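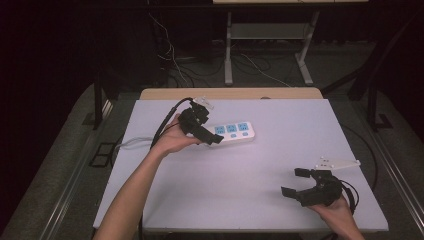
Arkska, February 14, 2021

Hilotum Three-Socket Bench Strip

The Hilotum is a low-profile power strip for workbenches, test tables and assembly stations where several small loads are run from one supply cord. The housing is white. Three sockets with light blue faces are set in a row along one long side, and two small blue switch buttons sit in a second row below them. The supply cord is thin and gray and leaves the housing at one end, so the long sides stay clear when the strip is placed against a rail, a shelf upright or another strip.

Switching

The two buttons are independent. The first controls the socket nearest the cord. The second controls the remaining two sockets together. This allows a lamp or meter to be left on while the other loads are switched off. The buttons are latching and stand slightly proud of the housing. Neither is illuminated. A version with indicator lamps was considered for the current series and has not been released.

Placement

The strip may be used flat on any dry, level surface. On a finished wooden top, a sheet of rigid foam board under the strip protects the finish and makes small parts easier to find. White board is preferred for work with dark components. The board should lie flat with no overhang at the front of the bench. Do not cut a recess for the strip in the foam, and do not cover the strip with board, cloth or packing material while it is under load.

Run the cord flat to the edge of the board and down the nearest leg or rail. Avoid bends tighter than 19 mm radius at the point where the cord enters the housing. On benches fitted with side rails, the cord can be held to the rail with the clips supplied. Keep it on the side away from the operator's stronger hand where the layout allows.

The strip is not intended for wall mounting. Customers who need a fixed installation should ask for the Onyeka bracket, part of a separate range, which carries the strip horizontally at the rear of the bench. The bracket adds 19 mm to the depth of the installed unit.

Specifications

Sockets: 3, in line
Switches: two, latching, push type
Housing: white
Socket faces: light blue
Buttons: blue
Cord: gray, end entry
Minimum cord bend radius: 19 mm
Use: indoor, dry locations only
Supplied with: cord clips, instruction leaflet
Carton quantity: 100

The electrical rating is molded into the underside of each unit and must be read before the strip is loaded. Ratings differ between supply regions - check the label against the order confirmation on receipt. Do not connect one strip to the outlet of another.

Care

Unplug the strip before cleaning. Wipe the housing with a dry or slightly damp cloth. Solvents dull the socket faces and should be kept off the buttons. A button that fails to latch cannot be repaired on the bench, and the strip should be taken out of service. Replacement buttons are not sold separately.

Ordering

The Hilotum is distributed by Dotudeo in single units and in full cartons of 100. Orders of 400 units or more are scheduled directly with the warehouse and may ship in more than one delivery. Plug type must be stated on the order. Units with the wrong plug can be exchanged if the cord has not been cut or shortened.

Technical questions, including cord routing and bracket fit: Yakubu Nwosu, product support.
Orders and exchanges: Soledad Ridgeway, bench equipment sales.

Print this page | E-mail this page

Home | Products | Bench Power | Brackets | Support | Contact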